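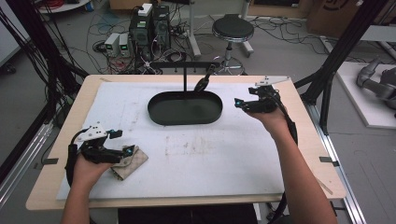 Par Noémi Bozsik – 4 février 2021 – Rangement, petits riens

Vite fait ce soir, j'ai dix minutes.

Donc la table. Je m'y suis remise, enfin. Depuis décembre tout finissait dessus, les câbles, le courrier, les vis dans des soucoupes. Maintenant : une grande plaque de mousse blanche, un plateau ovale vert foncé, le petit support noir en T derrière, avec son ustensile pendu. Et la pochette beige, pliée à plat. C'est tout. Je ne veux rien d'autre dessus.

Le plateau vient de chez Lulard, 2 euros dans le bac des fins de série. Vert très sombre, rebords relevés, parfait pour ce qui roule. Imad trouve qu'il fait cantine. Tant pis pour lui.

La pochette j'hésite encore. Dans le plateau ou à côté ? Dedans ça fait net, mais du coup plus de place pour le reste. À côté elle se ballade.

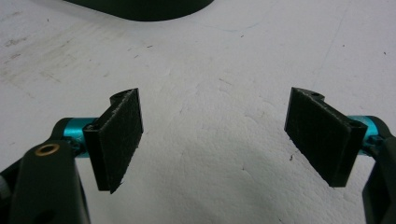

La mousse, elle, marque vite. Des traces grises, des éraflures, surtout vers le milieu. J'ai essayé la gomme, puis l'éponge à peine humide – bof. Cheuk-hei dit de la retourner et de ne plus y penser. Pas bête. Une neuve coûte à peu près 200 couronnes avec le port, donc on va attendre un peu.

Reste le sol, et les câbles par terre. Un autre jour. Si quelqu'un a une astuce pour la mousse je prend, les commentaires sont ouverts.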